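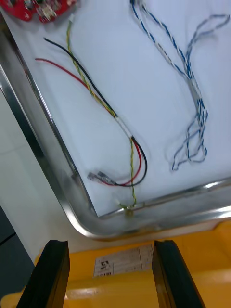
*Le plateau vu depuis la caméra de poignet, côté bac jaune.*

**Cellule de tri à deux bras : les fils s'emmêlent et la caméra de poignet est éblouie par les bacs**

Posté par **tovier_atelier**, le 25 janvier 2024

Bonjour à toutes et à tous,

Je m'occupe depuis l'automne d'une petite cellule à deux bras qui trie des composants électroniques : un plateau inox au centre, quatre bacs jaunes répartis de part et d'autre, et le programme tourne sous Floklow. Les pièces compactes passent bien, je n'ai pas à me plaindre - sur 100 prises de condensateurs ou de petites cartes, j'en réussis 91. Avec les torsades de fils, par contre, c'est une autre histoire ! La pince saisit un brin, le reste suit ou ne suit pas, et le faisceau finit à cheval sur le rebord du plateau.

J'ai refait l'étalonnage main-œil des deux côtés, resserré les fixations des doigts, baissé la vitesse d'approche à 85 % puis encore un peu en dessous, sans grand changement.
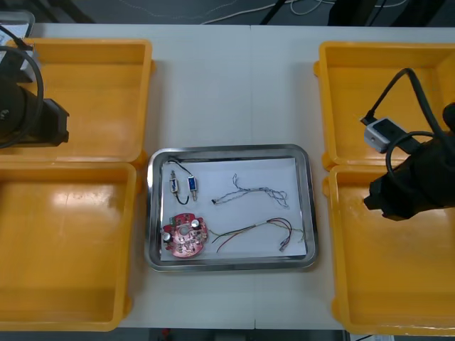

Ma deuxième misère, c'est la dépose. Au-dessus des bacs, la détection du fond décroche souvent et le bras s'arrête en sécurité, ce qui m'oblige à acquitter à la main. Est-ce que je dois revoir l'éclairage, ou bien est-ce un réglage que j'ai laissé passer ? Je précise que je suis venu à la robotique sur le tard, alors n'hésitez pas à m'expliquer comme à un débutant, je ne me vexerai pas.

Merci d'avance pour votre patience !

---

**marinho_maintenance**

Bonjour, et bienvenue dans le club des fils qui n'en font qu'à leur tête !

Pour les torsades, j'éviterais de viser le milieu du faisceau. Chez nous, on demande au programme de chercher le connecteur ou le manchon, on ferme doucement, puis on monte à la verticale bien au-dessus du rebord avant tout déplacement latéral. Une petite pause en haut laisse les brins se calmer. Regardez aussi l'intérieur des doigts : s'ils sont lisses, un bout de gaine silicone fine change vraiment la vie (à recoller de temps en temps, je vous l'accorde).

Et vérifiez la boucle de câble des pinces. Si elle tire en fin de course, l'étalonnage a beau être parfait, vous perdez quelques millimètres à l'arrivée. Faites le tour des quatre bacs à vitesse lente, en gardant un œil dessus.

Quant aux bacs, c'est du plastique brillant, avec des reflets blancs un peu partout vus de près.
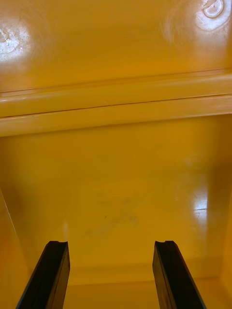
*Pince ouverte dans un bac vide, reflets sur le plastique.*

La caméra de profondeur a horreur de ça. Diffusez la lumière du plafond avec une simple toile blanche, baissez l'exposition, et prenez l'image avec le poignet incliné de quelques degrés. Un chiffon doux sur les parois au passage, pour les traces grises. Si vos bacs ne bougent pas, le plus reposant reste encore d'enregistrer une hauteur de dépose fixe pour chacun et d'oublier la détection du fond.

---

**k_robotique**

Papier mat au fond des bacs. Réglé chez moi.

---

**mirkell_cellule2**

Je rejoins ce qui a été dit sur la dépose fixe, avec une petite réserve : il faut caler les bacs, sinon ils se décalent au fil des journées et on revient au point de départ. Nous avons vissé des cornières imprimées sur la table, avec des vis de 6, et depuis février dernier je n'ai plus repris les positions.

Pensez aussi à refaire le zéro de la pince après avoir ajouté la gaine, l'épaisseur compte dans l'ouverture. Je l'avais oublié la première fois et j'ai cherché la panne toute une matinée - donnez-nous des nouvelles !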